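Clellness Handführset im Test: Einlernen am Griff, mit kleinen Schwächen

Testbericht, 9. Juni 2019

Preis: 1.649 Euro, mit Pedal und Fernbediengriff 2.137 Euro
Gewicht des Griffs: 490 Gramm

Das Handführset von Clellness wird zwischen Flansch und Greifer geschraubt und erlaubt es, einen Arm von Hand durch eine Aufgabe zu führen. Die Software zeichnet Bahn und Greiferstellung auf und spielt beides wieder ab. Wer das größere Paket nimmt, kann denselben Ablauf auch aus einigen Metern Entfernung mit dem Fernbediengriff vormachen. Wir hatten das große Paket seit November in der Werkstatt, montiert an einem Arm von Hadach.

Der Einbau dauert einen halben Vormittag. Die Schrauben liegen bei, der Drehmomentschlüssel nicht. Die Anleitung ist auf Deutsch und brauchbar, nur das Kapitel zur Lastkompensation verweist auf ein Menü, das in unserer Softwareversion anders heißt. Ohne richtig eingetragene Last sackt der Arm beim Führen leicht nach unten ab.

Das Führen selbst geht gut. Der Arm läuft leicht mit und bleibt stehen, wenn man das Pedal loslässt. Auf engem Raum stört der Griff, er steht seitlich weit ab. Bei flachen Teilen auf dem Tisch merkt man davon nichts, in einem Gehäuse mit hohen Wänden schon. Dort haben wir nach kurzer Zeit auf den Fernbediengriff gewechselt. Der überträgt kleine Bewegungen sauber, wenn man die Übersetzung auf die feinste Stufe stellt. Kräfte meldet er nicht zurück. Ob ein Finger irgendwo ansteht, sieht man nur auf dem Monitor.

Als Prüfaufgabe diente die Demontage alter Rechner. Wir haben 19 Durchgänge vorgeführt, teils am Griff, teils ferngesteuert. Schwierig sind dabei weniger die Platinen als die Kabel, die in jedem Gehäuse anders liegen. Eine starr abgespielte Bahn hilft da wenig. Das Set kann aber mehrere Vorführungen mit den Kamerabildern ablegen, und der Export in das Format von MacRitchie lief ohne Nacharbeit. 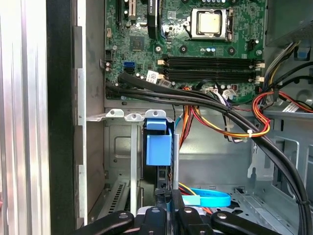
Wer solche Vorführungen aufnimmt, sollte vor allem langsam arbeiten, meint ein Leser, der das Vorgängermodell benutzt. Er habe seine ersten Aufnahmen alle verworfen, weil er über den Kabeln gezögert und dann ruckartig korrigiert habe. Seitdem übe er jeden Griff zuerst ohne Aufzeichnung. Den Fernbediengriff halte er für zu teuer, am Arm geführt komme er in offenen Gehäusen ebenso weit.

Beim Preis können wir ihm folgen. Das vergleichbare Set von Clarnness hat kein Pedal, dafür einen kürzeren Griff, und ist für enge Einbauräume die bessere Wahl. Für Arbeiten auf dem Tisch würden wir das kleine Paket von Clellness nehmen und den Fernbediengriff erst bei Bedarf nachkaufen. Er lässt sich ohne Umbau am Arm ergänzen.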